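The Half-Full Bottle Problem
Speaker notes, community talk on clearing out a bedroom, August 2021
Trondgate Library, upstairs meeting room

Opening (keep it short, people will still be finding chairs)

Hello and thanks for coming up all those stairs! Tonight is bedrooms. Last time we did kitchens and I got more questions about Tupperware lids than I knew existed, so I'm hoping bedrooms will be calmer. I doubt it.

Ask for a show of hands: who has a bottle of something in their bedroom that they haven't squeezed in a year? Hand cream, sunscreen, that conditioner that made your hair go flat. Wait for the laugh. Put my own hand up.

Start with the bin

I love starting with the bin. People want to start with the wardrobe, and the wardrobe is where you lose the whole afternoon, because you try things on (I do, every time). Bring a bin right into the room and stand it beside the bed. An ordinary round one is perfect. If you have to walk down the hall with every scrap of paper, you'll start making piles "for later", and I still have piles for later from the Iltuvow flat.

First lap of the room is rubbish only. Receipts, tissues, empty packets, the sock whose partner left years ago. Don't fold anything yet and don't open a drawer.

Then bottles. Pick one up, turn it upside down, give it a squeeze over the sink. If it's empty, out it goes. If there's a dribble left, use it tonight or let it go. Mention rinsing for those whose council takes the plastic, and tell them to check their own list, as Trondgate and Qian don't accept the same things and somebody always asks.

Slide up now. Leave it there while I talk about the bed.

The squeeze bottle is upside down over the yellow-rimmed bin, and there's already a crumpled pile in there. Look past it to the bed, though, with the flowery pink sheet and the things rolled and folded along the head by the curtain. I get such a kick out of a row like that! Your bed is the biggest table in the house. Use it.
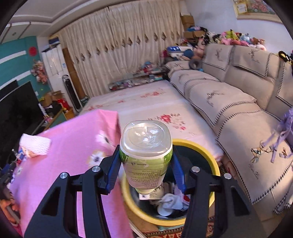 Soft things

Stuffed toys, cushions, spare blankets. Be gentle here, people are fond of these and so am I. My own rule is 2 cushions per bed and I break it constantly.

Toys: gather the lot at one end first, then choose. Choosing one at a time from all over the room is miserable, and children will argue every single case.

Blankets: drape them over something while you work so you can see what you've got. Small cloths and face washers can sit folded on top until you know which drawer they belong in.

Sofa covers, if there's a sofa in the bedroom too: shake them outside, check the care label, wash the seat and back covers in the same load so the colour stays even. Learned that one the hard way at Fledus Street with a favourite cream set. Never matched again.

If time is short, skip to here

The rolling demo. Bring the grey jumper and three T-shirts. Fold the sleeves in, fold in half lengthwise, roll firmly from the neck. Get someone from the front row up to have a go. The first roll is always a bit of a sausage, and that's fine.

Questions

Likely ones: old medicines (back to the chemist, never the bin), single earrings, what to do with a partner who keeps everything. For that last one, offer tea afterwards.

Handouts are on the table by the door. Please take a spare for a neighbour, I printed 100.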